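Vorkunis block

The Vorkunis block is a children's construction toy made by the firm of Petier. It was designed by Ojārs Strazds, a furniture maker, who first sold the pieces from his own workshop in sets of 22. Larger sets of 80 and 176 pieces followed when Petier took over the design.

Early blocks were cut from birch and left unpainted. Dulce Hinojosa, who joined the firm as a colourist, brought in the painted range and a shallower peg, which small children found easier to pull apart. The older deep-peg pieces do not fit the later ones -- a common complaint among collectors.

Sets were used in nursery schools for sorting and early counting. A teacher's booklet by Larysa Boiko gave 100 short tasks and went through several printings. 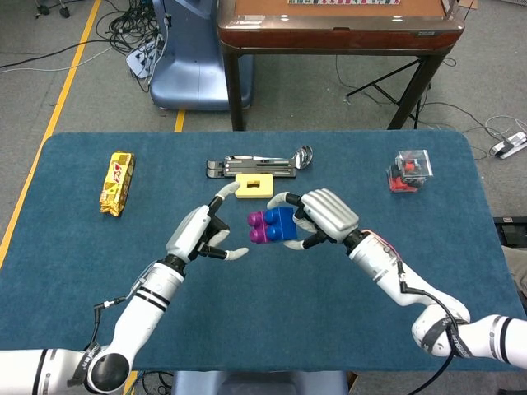

Toy building blocks on a blue felt-covered table

Production moved to Bustos in later years, and the 22-piece set was dropped. Spare pegs are still sold by post.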